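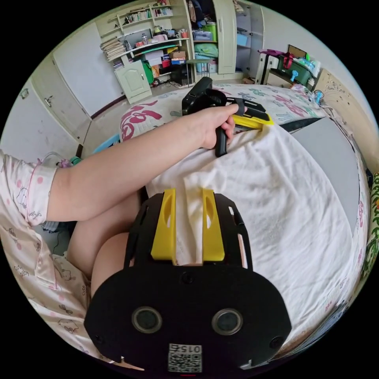
Folding a white cloth with two hand-held grippers, yellow fingers.

Gultent 6, trajectory cleanup software
Reviewed by Liya Birhane, January 31, 2021

I bought Gultent to sort out demos before training a folding policy. It takes the camera video and motion log from each gripper, lines them up in time, and flags the stretches where tracking drifts. Import was easy. A batch of 300 demos ran overnight on my desktop, and it threw out 10 that I would have kept.

Two-gripper sync is the best part. The old version lost the left hand whenever cloth filled the view, and this one mostly holds on. The timeline editor is slow and has no undo for trims, so save a copy first. Export to our planner's format worked after I renamed two fields.

Four stars. I'd pay for it again.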